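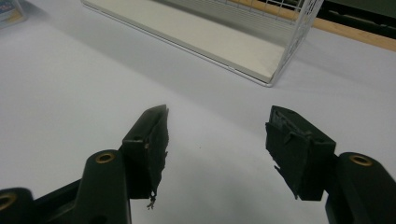 Changes to Bulk Waste Collection in Sterbridge

Beginning in September, the Town of Sterbridge will replace its twice-yearly curbside cleanup with a scheduled collection service for large household items. Residents will be able to request a pickup at any point in the year by telephone or at the Public Works counter in Town Hall.

The change follows a review of last year's cleanup periods, during which crews made 2,611 stops in the spring and 3,366 in the fall. Many streets had items standing at the curb for more than a week before a truck could reach them, and several storm drains on the east side were blocked as a result.

Under the new schedule, each household may request two pickups per year at no charge. A single pickup may include up to 310 pounds of material. Mattresses, sofas, tables, carpet and unplugged appliances will be accepted. Carpet must be rolled and tied. Paint, tires, propane tanks and construction debris will not be collected and should continue to be taken to the transfer station on Quintero Road, where the usual fees apply.

Items may be placed at the curb no earlier than 6 p.m. on the evening before the assigned pickup and must be out by 7 a.m. They should not block the sidewalk or be set within five feet of a hydrant, mailbox or parked vehicle. Crews will leave a notice on anything they are unable to take.

Tenants in buildings with more than four units should speak with their property manager before calling — most of these buildings have private hauling contracts and are not covered by the town service.

Mhairi Nisbet, Director of Public Works, has asked that residents who need help moving items from a porch or garage mention this when they call. A limited number of assisted pickups will be available each month.

Printed guidelines are available at the library and the senior center. Requests for September dates are now being accepted.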